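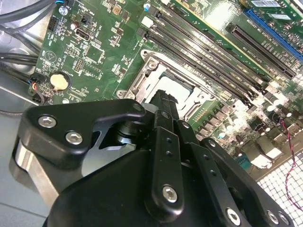 Ramport bench gallery: the planner at work

Ramport is the motion planner we have been writing at Editz since April, mainly so that an arm can reach inside a PC case without rearranging it. The pictures on this page come from the bench, and the notes are by Oğuzhan Yaman, who wrote most of the bugs.

Approaching a CPU socket. Ramport treats the memory slots, the capacitors and the case wall as solid, and cables as a matter of opinion. The cable model is a string of 14 spheres, a fair likeness of a necklace. We pad each sphere generously and the arm goes the long way round, like a cat avoiding a puddle.

The last stretch is handed over to the force controller, which runs at 200 Hz and has no imagination at all. We like that in a controller. The planner, left to itself, once proposed turning the wrist through 360 degrees to correct an error of one. It was a legal path. There is now a cost term for showing off.

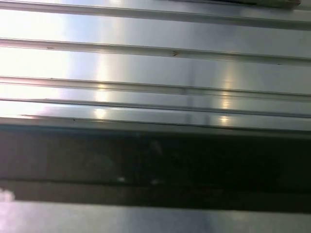 Bare metal is where the perception module, Nägeli, earns its keep or doesn't. Long parallel ridges all look like each other, and glare looks like whatever the edge detector was hoping for. The old version would lock on to the wrong groove with a confidence of 100 per cent. The new one is allowed to say it doesn't know, and says so rather often.

Logs for both modules can be replayed in Oritz, our viewer, provided you start it before the arm and don't resize the window.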